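10/10/20
by Ashley Inskip

Hello again, everybody, and thank you for all the kind notes about the fringe question. I meant to answer sooner, but the apples came in and the whole week went to applesauce. I'm putting Chiang's message in below so the newer people on the list can follow along.

> I have a knitted throw in big squares that my aunt made, and it
> has fringe. Every time I fold it the fringe ends up in the middle
> and comes out as a snarl. Do you all hang yours or fold it? And
> if you hang it, on what? My closet rod in Grallumstead is full
> up and I don't want it to stretch.
> -- Chiang

Well, Chiang, I am a folder, and I've come around to it slowly. Ours is the black, white and gray checkered one, and for years I hung it by the middle like a tablecloth. A knitted thing that heavy just grows. I measured it in June and it was 3 inches longer than when we moved to Dullascombe, so that was the end of hanging for me.

What I do now is lay it on the white table, where there's room to get at it from the front, and fold so the squares line up on each other. The cream fringe stays on the outside at the left and hangs down loose. I comb it with my fingers before the last fold, and I don't tuck it in at all.

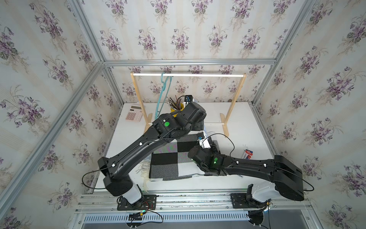
If the squares won't line up, don't tug at the corners. Open it back out, pat it flat from the center, and try again. It takes me two tries most days, and I've been at this a good while! Plisel yarn is especially bad about it, being so springy, and I believe your aunt may have used the same.

As for what to hang things on, I do still keep the little wooden rack with the white bar at the back of the table, and a teal hanger to go with it. It's fine for a scarf or a baby sweater while I'm sorting. I wouldn't put a throw on it. The feet are flat and it stands nicely, but all that weight on a thin bar leaves a crease you'll be looking at until spring.

I also keep the pink calculator back there with the cup of pencils, and that goes for anyone planning a throw of their own. Work out your yarn before you cast on. I guessed once and came up two skeins short of the gray, and the shop had nothing left in that lot. 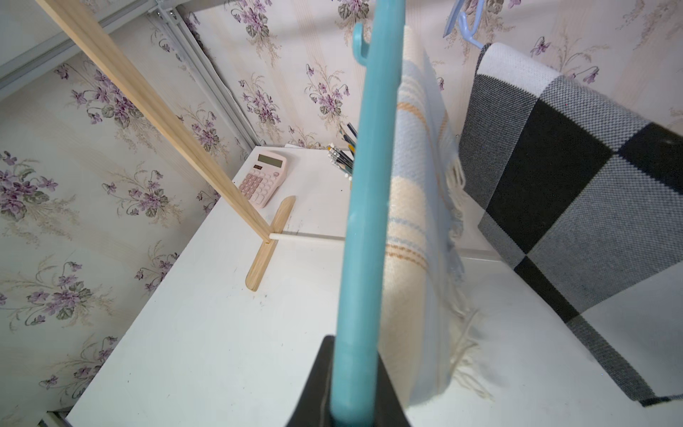 For a throw with 8 big squares to a side, I'd figure on some 2,000 yards altogether, and then a bit over for the fringe, which eats more than you'd think. Write it down in pencil, because you will change your mind about the border.

Chiang, do let us know what you decide, and if you measure yours before and after, I'd love to hear the numbers. I still owe Grallumstead a visit, and I'll bring applesauce.

Warmly,
Ashley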